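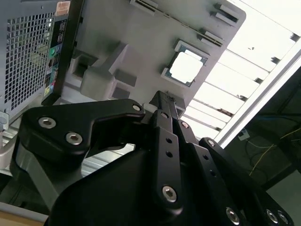 *Processor in a square socket on a light gray plate.*

The **Pritley Vass** is a running shoe sold by the small footwear maker Pritley. It is best known for its heel, which is tall, and its following, which is not large but writes a great many letters.

## Design

The shoe was drawn up by Vilmos Vincze, a former steeplechaser who held that most runners land badly and should be made comfortable while doing it. The first version had two layers of foam and a tongue so thick that owners took to trimming it with kitchen scissors. Pritley disapproved of the practice, then sold a thinner tongue as an upgrade.

Version 3 moved the lace holes outward to suit wide feet. Runners with narrow feet were advised to pull harder.

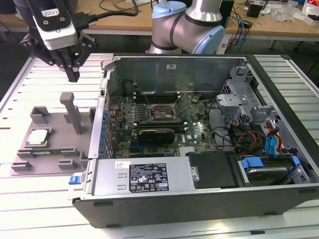
*Open desktop tower on its side, with a processor resting in a gray fixture.*

## Reception

The Vass found its public among slower marathon runners. Lajos Fülöp wore a single pair for 1,478 miles and described the last few hundred as "educational." Reviewers praised the cushioning and were polite about the color, a mustard that Pritley listed as Harvest.

Fans of the rival Trevetti Dalalov regard the Vass as a slipper. Fans of the Vass regard the Dalalov as a punishment – the two groups are often married to each other.
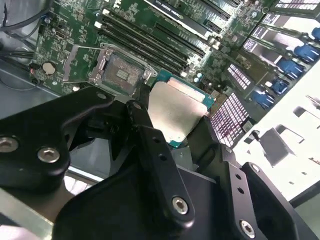

## Discontinuation and return

Pritley dropped the model one February, citing weak sales, and brought it back after over two years with a lower heel. Longtime owners complained that it no longer felt like the shoe they had complained about before. The original heel remains available in half sizes only.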